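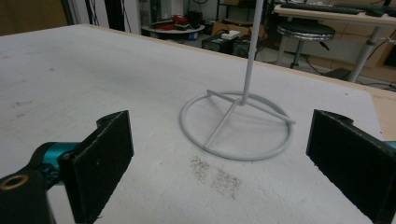
Re: [wadbridge-owners] Sliding door latch recall, anyone had theirs done?

Hi all,

Took my van in for the latch recall at the Konano dealer and it went better than I expected, so I thought I'd write it up for whoever asked (I've lost track of the thread, sorry!).

On 2025-06-15 a Wadbridge owner wrote:
> Got the letter for the sliding door latch. Dealer says no parts
> until August. Is it safe to keep driving with the kids in the back?
> Mine has 939 km on it, so it's basically new.

My letter said to leave the child lock on and check the dash light before you pull out, and that's what I did for 11 days till the part came in. The Ikgate dealer told me August as well, so I just rang Konano and they had 2 latches sitting on the shelf. Worth a phone call!

The job itself was free and they had the van back to me before lunch. They did try to sell me a wheel alignment for 50 bucks off the usual price, which I turned down. The door shuts with more of a clunk now, and the grey trim clip near the tire well rattles a bit, so check yours before you leave the lot.

Has anybody tried the Mao dealer?

Cheers from Konano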